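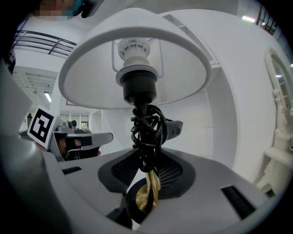
Lamp set -- README

Student robotics club, second term project. Data card for the lamp part only, the cups and the boxes have their own readme.

Maintainer: Roos Van der Linden
Folder name: merero_lamps
Status: usable, labels not finished

What's in it

60 episodes of picking up and placing table lamps with the hand-held gripper. Longest one is 140 seconds, most are way shorter. No bulbs in any lamp, please keep it that way if you add more. Cord stays on, coiled or tangled, doesn't matter, we want both.

Tasks so far:
- pick up by base, shade down
- pick up by base, shade up
- set down on gray table
- move lamp away from shelf without dragging the plug

Last one is hard. Cord catches on everything. 8 episodes marked "snag" in the notes column, dont delete them, Pitkänen group wants them for the failure detecter.

How to record

Check the marker tags are flat and clean before you start. Open the fingers all the way, close them all the way, then begin. Same start every time or the Polledex script can't line up the width. Go slow near the shade -- fabric ones dent.

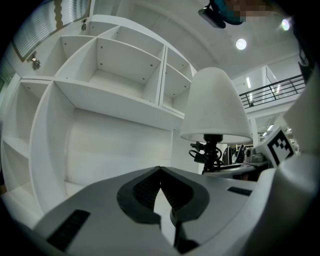
Also say the lamp name out loud at the start if you're on your own, makes sorting easier later. If there's two of you the other person writes it in the sheet. Stop recording before you put the gripper down, otherwise we get a lot of ceiling.

Splits

4 lamps held out for test. List is in heldout.txt. Don't train on those, this happened in July and the Rilach demo numbers had to be redone.

Known problems

- faces blurred automatically, sometimes the blur is bigger than it needs to be
- glossy bases mess up the depth estimate
- a few files still have the old naming (lamp_a, lamp_b), rename script is half done
- left and right finger swapped in the first batch, fix is in the loader, not in the files

To do

Finish labels. Shorter cords?? Ask Roos before buying anything.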